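Tallness Robotics Club

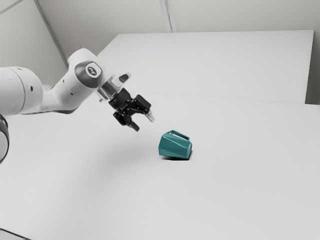 The Tallness Robotics Club is a student club at Gurkwood College, open to anyone enrolled there whatever they happen to be studying, and known mostly for its yearly robot arm contest, the Gurkwood Tidy-Up. It takes its name from the old Tallness building, where the first members met in a drafting room on the top floor, and it has kept the name through two changes of address. Members call it simply "Tallness," which has confused a good many first-year students over the years.

History

The club was started in May by Elfriede Ammann, then a teacher of technical drawing, and Hussam Najjar, one of her students, who had been asking her all winter for a place to leave half-finished projects. In its early days the group built line-following carts and small walking machines out of whatever the college was throwing away, and there are still former members who will tell you, at some length, that those were the best years.

The turn toward arms came slowly. Chiến Lương, who joined as a student and later came back to teach, argued that picking things up was a harder and friendlier problem than driving around a track, and that people who had never written a line of code could understand at a glance what the robot was trying to do. His evening course, Handling Ordinary Things, became the usual way into the club and remains so.

Course and simulator

Most of a new member's first term is spent in simulation. The club uses a program of its own called Jutano, written mainly by Mariann Gulyás – with a great deal of patching by later students – which shows a simulated arm and gripper working at a table. Beginners learn to move the arm by hand first, then to write short programs that bring the gripper over an object, lower it, close the fingers and lift.

The mug exercise is the one that everybody remembers. A mug standing upright is fairly easy to pick up, but a mug lying on its side asks the student to choose between the handle and the body, to turn the wrist to suit, and to come down without pushing the thing away across the table. Students are given 300 tries and are encouraged to use them. The mugs in Jutano are deliberately simple shapes with flat facets, which keeps the program quick on older computers, and they have become something of a club emblem, turning up on posters and on at least one birthday cake.

The Tidy-Up

The contest is held at the end of the school year in the Riedl hall. Teams of 2 are given a simulated table with household objects on it and must set them in order, with points for each object placed properly and points taken away for anything knocked to the floor. A perfect round is worth 2000 points. The highest total over all rounds of a single contest is 2518, reached by Seraina Hämmerli and her partner with a program that was, by her own cheerful account, mostly about mugs.

Former members are welcome to enter, though they compete in a separate class, and the evening usually goes on well past the prize-giving, with soup.

Membership

There is no fee. New members are taken in at the start of each term, and those who miss the first meeting may join at any later one, provided they work through the opening chapters of the course notes, which were last revised on 2025-03-04. The notes are kept on the club's shared drive, along with saved programs from past contests.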